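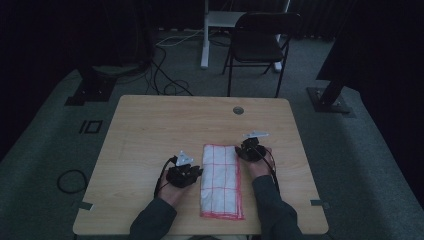
Geschirrtücher falten, Drittel oder Viertel?
Von Vratislav Vávra, 27. Januar

Ich bin dabei, die Küchenwäsche neu zu ordnen, und komme mit den Geschirrtüchern nicht weiter. Die Schublade ist innen 40 cm breit und 50 cm tief, die Tücher sollen stehen und nicht liegen, damit ich von oben sehe, welches ich nehme. Bisher falte ich erst längs und lege das Tuch dann so vor mich hin, dass es von mir weg zeigt. Bei dem weißen mit den dünnen roten Karos hat man es leicht, weil man an den Linien entlang falten kann. Der Rand ist aber ein Problem, der ist rotpink und fusselig und trägt auf. Wenn mehrere davon nebeneinander stehen, kippt die Reihe nach vorn. Faltet ihr auf Drittel oder auf Viertel? Und wohin kommt der Rand, nach innen oder nach außen?

karoline_w
Drittel. Bei Vierteln liegt die Kante immer auf einer Seite und das Paket wird schief. Rand nach innen, dann sieht man oben nur die glatte Falte.

Hemdenbügler
Sehe ich anders. Rand nach innen heißt, dass die dicke Stelle in der Mitte sitzt und das Tuch einen Bauch bekommt. Ich lege den Rand nach unten auf den Schubladenboden. Da stört er keinen und das Tuch steht besser. Viertel funktioniert bei mir seit Jahren.

Marek Michalík
Kommt auf den Stoff an. Halbleinen steht von allein, dünne Baumwolle fällt in sich zusammen, egal wie man faltet. Ich habe die Tücher von Vilent (reine Baumwolle) und die von Skála (Halbleinen) in einer Schublade gehabt. Die von Skála standen, die von Vilent lagen nach zwei Tagen flach. Was ist deins für ein Material?

Vratislav Vávra
Weiß ich nicht, das Etikett ist rausgeschnitten. Gekauft habe ich sie nicht selbst, die waren in einem Paket von meiner Tante.

karoline_w
Dann Wasserprobe. Einen Tropfen draufgeben, bei Leinen zieht er schnell ein und läuft breit.

Marek Michalík
Die Wasserprobe sagt bei gewaschenen Tüchern wenig. Neue Baumwolle ist oft ausgerüstet und nimmt deshalb schlecht Wasser auf, nach ein paar Wäschen saugt sie genauso. Knittern lassen ist besser. Eine Ecke fest in der Hand zusammendrücken und loslassen, Leinen behält scharfe Knicke.

Topflappen1836
Ich verstehe nicht, warum die stehen müssen. Bei uns liegen sie gestapelt, man nimmt das oberste, und die frischen kommen unten drunter. So werden alle gleich oft benutzt.

Hemdenbügler
Und wer hebt jedes Mal den ganzen Stapel hoch?

Topflappen1836
Ich. Dauert keine zwei Sekunden.

Vratislav Vávra
Stapeln hatte ich vorher. Die dicken Tücher für Töpfe lagen immer unter den dünnen für Gläser und ich habe jedes Mal gewühlt. Deshalb stehend.

sanne.k
Bei mir hat ein Einsatz geholfen. Ich habe zwei Fächer von Likasard, die kann man auf die Breite der Schublade ausziehen. Vorne Gläsertücher, hinten die groben. Mit Einsatz ist es dann auch egal, ob Drittel oder Viertel, weil nichts mehr kippen kann. Die von Hemia habe ich zurückgeschickt, die waren zu niedrig, da haben die Tücher oben rausgeschaut und die Schublade hat geklemmt.

Hemdenbügler
Einsatz geht auch mit einem Schuhkarton. Deckel weg, auf Höhe schneiden, fertig.

karoline_w
Noch was zum Rand: vor dem Falten glatt ziehen, von der Mitte zu den Ecken. Wenn er sich beim Waschen zusammengezogen hat, wellt sich sonst das ganze Tuch. Einmal feucht bügeln hilft auch. Fransen, die raushängen, abschneiden, nicht ziehen.

Marek Michalík
Abschneiden würde ich lassen, wenn man nicht weiß, ob dahinter noch eine Naht sitzt. Ich hatte im August eins, da ging danach der ganze Saum auf.

karoline_w
Ich meine einzelne Fäden, nicht den Saum.

Vratislav Vávra
Habe jetzt beides ausprobiert. Drittel mit Rand nach unten steht bei mir am besten, also halb karoline und halb Hemdenbügler. Bei Vierteln war das Paket zu schmal und ist umgefallen. Karton habe ich noch einen da, den schneide ich am Wochenende zu. Hat jemand die Fächer von Likasard auch in einer Schublade mit 100 mm Innenhöhe? Höher ist meine nämlich nicht.

sanne.k
Meine Schublade ist höher, aber ich messe heute Abend mal die Fächer nach und schreibe es hier rein.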